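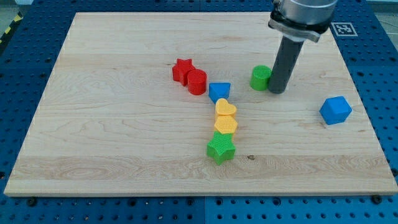 Shape blocks on the maple play board at the Mavthorpe workshop.

The Mavthorpe Toy Library has lent playthings to families and nursery classes for many years, and its shape blocks remain among the items most often requested. Solène Vasseur, who is responsible for the collection, spoke to the newsletter on 3 January 2011 about the blocks and the boards on which they are used.

The library holds 2,089 items, of which 113 are sets of shapes. Ms Vasseur explained that stars, hearts, cylinders and hexagons are kept together on purpose. "A child who is given only one kind of shape will build a wall," she said. "Give the same child a heart and a star and there is a problem to solve, as the sides do not meet as expected."

Texture was also considered. The tops of the blocks have a fine crosshatched finish, and Ms Vasseur regards this as an advantage for younger borrowers. "They run a thumb over it before they do anything else. Some of them do that for quite a time - we do not hurry them."

Asked about colour, she was more cautious. The library does not tie a shape to a colour, so that a star may be red in one place and green in another. "Parents sometimes ask us to sort this out. We have discussed it with our colleagues at Fetthorpe, who take the other view, and I expect we shall go on disagreeing."

The boards are of maple. Ms Vasseur prefers timber with a visible figure, and does not reject a piece on account of a small knot. "Courtois offered us a plain white surface and it was perfectly good. I found that the children looked at the grain, followed it with a finger, and set their blocks along it. I should be sorry to lose that."

Almost 600 loans were made last year, each for a period of 90 days. Sets are checked on return, and missing pieces are replaced before the next loan. An additional group of sets will be available from the Vomell branch in March.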